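Plokum clothing sort: where we are at the end of October

Hello to everyone at the Trondberg fund, and sorry this one runs long. It's been a busy stretch!

The short version is that we've sorted 863 pieces since the last report, which is a good bit more than I'd promised you. Of those, 574 were fit to go straight to the Geltitz shop and 427 of them are already out on the rails. The rest is a mixed bag (odd socks, stretched collars, a lot of baby vests) and I'm still working through it in the evenings, usually after 6.

The color baskets are the change I'm happiest with. We used to tip everything onto one long table and argue about it. Now each piece goes into a basket as soon as it's been looked over, and the soft stuff gets done one item at a time, on a plain white surface where a pulled thread or a stain shows up properly. 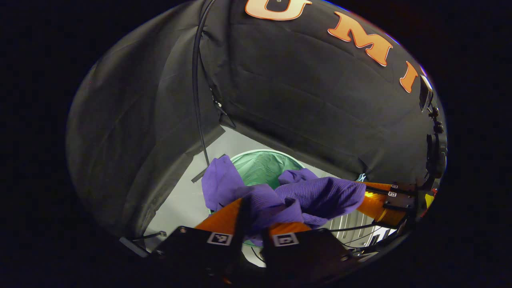

Knits are still the slow part. A shirt takes seconds, but anything ribbed or stretchy bunches up and twists on itself, and you have to find the edges before you can tell a sleeve from a hem. I had guessed knits would take twice as long as shirts. It's closer to three times, so I've moved some hours over from the shoe shelves, which were nearly done anyway.

Money next. We've spent about 889 of the supplies budget, mostly on baskets, hangers and labels. The Azevedo order came in a box short and they've credited us, so that'll show up in the next set of numbers. I'd like to put the credit toward more of the round baskets if you're okay with that. They're light, and they fit under the shelf.
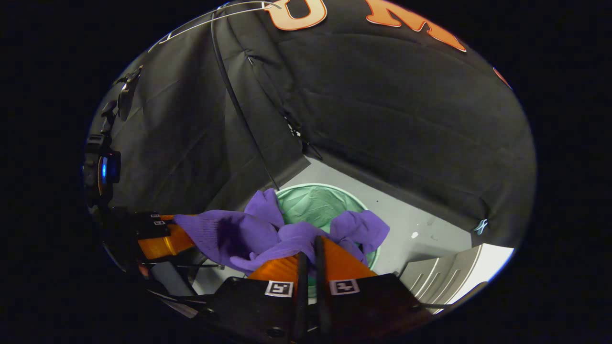 Purple knit at the green basket.

Still to do before the next report: finish the baby vests, relabel the winter shelf, and get a second pickup slot from Geltitz (mornings would suit us best). I also need your okay on the basket money by the end of November, so a quick yes or no by email would be great.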